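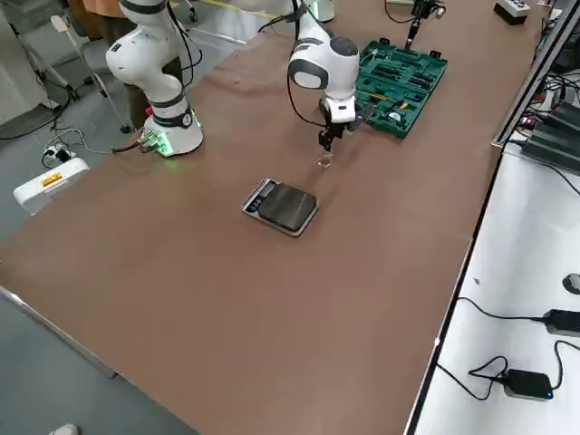 Page 3 of 5

Budgeting for a second arm on a small weighing bench: what are we forgetting?

Posted by Plustotport, December 2020

Hello everyone, and thank you in advance for reading, as I know I run on a bit. We have two white arms on one long brown table, and in front of one of them a flat digital kitchen scale. The job is simple to describe. An arm picks up a small clear part, sets it on the scale, waits for the weight to settle, and moves it to the good tray or the bad tray. The parts are see-through, so we don't use vision for the pick. We just put them in the same spot every time and let the two-finger gripper come straight down.

The bench has been a loaner arrangement since September, and now I have to write up a proper request to buy our own. I have quotes for the arms and the grippers (those were the easy part, and the sales folks were lovely about it). What worries me is everything else. Every time I walk past there is another power adapter on the side table or another cable going down to the floor, and I can't find a line for any of it in the quotes. My boss wants one number, and she wants it to still be the number next summer. How much should I set aside for the odds and ends, and is there anything in the setup you would replace before spending money on the arms?

Bellamy

Welcome! I went through this same thing with a packing cell, and I'll tell you what I wish I had done, which was to walk around the table with a notepad before writing a single figure. Write down everything that plugs in. Then write down what it plugs into. You have a power strip on the floor next to that white power box, and more adapters over on the white table, and every one of those wants a home. I'd price a small enclosed rack for the black units, a decent switched power bar that mounts off the floor, and cable trays along the rail side. Get the trays wider than you think you need!

For the catch-all line I use 20 percent of the arm and gripper total. I have gone over it once and come in under it every other time, and my own boss has stopped arguing with me about it. Put spare fingertips in there too. They wear, and waiting 3 weeks for a pair is no fun at all.

Before any of that, though, I would change the scale. A kitchen scale is fine for showing people the idea, but mine went to sleep between parts and had no way to send a reading to anything. Look for a bench scale with a data port and an auto-off you can disable. Check the resolution against your part weight as well. If your good and bad parts differ by less than 5 steps of the display, you'll be sorting on luck.

Ceren

just buy one arm. two is showing off

Zotby

I wouldn't go quite as far as Ceren, but it is a fair thing to ask yourself. If the second arm is only going to hand over parts, a little chute or a feeder might do it for a good deal less, and you'd have fewer cables to fret about. If it's really going to load while the first one unloads, then keep it, and put the cycle time in your request so your boss can see what she is paying for.

I agree with Bellamy on the scale. I'd add a line for guarding. A yellow stripe on the floor is a nice reminder for people, but our safety person wanted a scanner as well, and that cost more than the table and the toolbox and the chairs put together. Ask yours early, while the number can still move. And do budget some hours for whoever is going to teach the positions. We put down 10 hours and used them all up in the first week, mostly on getting the gripper to come down gently over clear parts that were sitting a hair off from where we thought they were.

Plustotport

Thank you all so much, this is just what I needed. I've moved the scale to the top of the list and I'm seeing our safety person on Tuesday. Bellamy, did your 20 percent include the rack, or was that on its own line?

Bellamy

Own line. The 20 is for the things I haven't thought of yet.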